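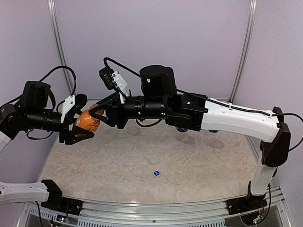

4.2 Opened and Put Away: The Life of a Snack Bag After the First Handful

We had expected, when we set out, that most of our time with the diaries would be spent on meals. Meals are what food diaries are usually for, and the booklets we handed out in Grorngate had large boxes for breakfast, lunch and supper and only a thin strip at the bottom of each page marked "anything else." It was the thin strip that filled up. People wrote in it sideways, ran over into the margins, and in several households stapled in extra sheets. Of the 2,822 entries that we were able to read and code, a good share had to do with food that came in a bag, was opened at one moment, and was finished at quite another.

The 36 households that stayed with us through June were a mixed group, and we remain grateful to all of them for their patience with our handwriting as well as their own. Some were retired couples, some were students sharing a kitchen with people they hardly knew, and a fair number were families with school-age children. We asked each of them to note when a bag was opened, how it was closed, where it was put, and who took it out again. We didn't ask why. The reasons came anyway, and much of what follows rests on them.

Closing a bag proved to be a more personal matter than the earlier survey in Bitach had led us to believe. That survey offered five choices (clip, rubber band, fold, twist, leave open), and nearly 3,000 people ticked one of them. Our diarists used all five, sometimes on the same bag over the course of an evening, and added others that we would never have thought to list - a clothespin borrowed from the porch, a heavy jar of peaches set on top of the fold, a second bag pulled over the first like a sock. One grandmother wrote that she folds for herself and clips for guests. We have thought about that sentence a good deal and have still not found the right code for it.

It helps to keep in mind what sort of thing is being closed. The orange package in Figure 4, with its darker creases and glossy sheen, has the look that our diarists came back to again and again when they wrote about bags in general. Creases mattered to them. A crinkled bag was read as a bag that had already been around the house, and several parents reported that they could judge from the hallway, by the sound alone, whether a child was opening something new or going back to something old. A smooth bag called for permission. A crinkled one, in many kitchens, did not.

Figure 4. A crinkled orange package.

This brings us to the question of ownership, where the shared student kitchens and the family kitchens part ways. In the families, an opened bag tended to become common property as soon as it left the room in which it was opened. Placement did most of the work here. A bag on the counter was for everyone, a bag on top of the refrigerator was for the adults, and a bag behind the flour was a secret that, judging by the diaries, was rarely kept for more than a day or two. In the student kitchens the rule ran nearly the other way, and a bag stayed with its buyer until it was openly offered. Offers were made out loud, by note, or by leaving the bag unfolded on the table with its mouth facing the room. We came to call this last one the open-mouth offer, a term we owe to Yannick Tanguy, who coded the student booklets and lived in such a kitchen for longer than he likes to remember.

Our coding followed the Vidal scheme, with two changes. We split "stored" into "stored" and "hidden," and we dropped the category "discarded with contents," which drew so few entries that Anatole Royer, coding the same pages separately, never used it at all. The two coders agreed on 80 percent of the placement entries on the first pass. Most of the remaining cases were settled over a long afternoon and came down to whether a drawer counts as a hiding place. We decided that it does if the writer says so.

We should say something, too, about the last handful. Earlier work in Stunidau treats the final portion as waste waiting to happen, and there is certainly some of that in our booklets - crumbs, broken pieces, a bag kept three weeks for the sake of four pretzels. But many entries describe the end of a bag with real care. Crumbs went onto soup, over a casserole, or into a small dish for whoever was up latest. In two households the person who finished a bag was expected to write its name on the shopping list, and to do so before throwing the bag away, so that the spelling would be right. We return to these lists in Section 4.3, where we take up the matter of who does the buying and how far that person's own tastes reach into everyone else's cupboards.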